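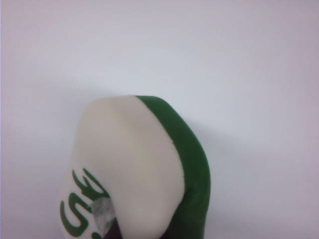
Soft form with cream-white face and green band, on a pale background

Brurum Clip-On Phone Light, Model 2

The Brurum Clip-On Phone Light is a small, rechargeable lamp for use with phone cameras. It attaches to the top or side edge of the phone and provides even, adjustable light for close-up work, portraits and video calls. The light is supplied by Navickas and is suitable for both home and classroom use.

Brightness is set with a single dial on the rear of the housing. The dial has 9 steps, and the lamp returns to the last step used when it is switched on again. A separate switch selects warm or cool light. The front cover spreads the beam and may be removed for cleaning.

The clip has padded jaws and opens wide enough for most phones in a slim or standard case. Thick folio covers and cases with a raised camera surround should be removed before the light is attached. The clip must not be placed over the front sensor area, as this may prevent the screen from responding.

Specifications
Battery: 1000 mAh, built in, not replaceable by the user
Running time: 2 hours at full brightness
Brightness steps: 9
Charging: USB-C cable, supplied
Mounting: padded spring clip, or standard tripod thread on the base

In the box
Phone light with front cover fitted
Charging cable
Drawstring pouch
Printed instructions

Care and storage
Wipe the front cover with a dry cloth. Solvents and glass cleaner will cloud the surface and are not covered by the warranty. Units kept in storage should be charged every few months – a fully drained battery may not recover. The light is not weatherproof and is intended for indoor use or for dry conditions outdoors.

Ordering and availability
The Model 2 is available from the Plukham showroom and by mail order. Orders from schools and colleges are handled by Ayane Sakai, Education Accounts, and should be accompanied by a purchase order number. The Golside tripod is sold separately and fits the thread on the base of the light without an adapter.

Owners of the earlier model should note that its front cover does not fit the Model 2. Replacement covers for the earlier model will remain on sale until November.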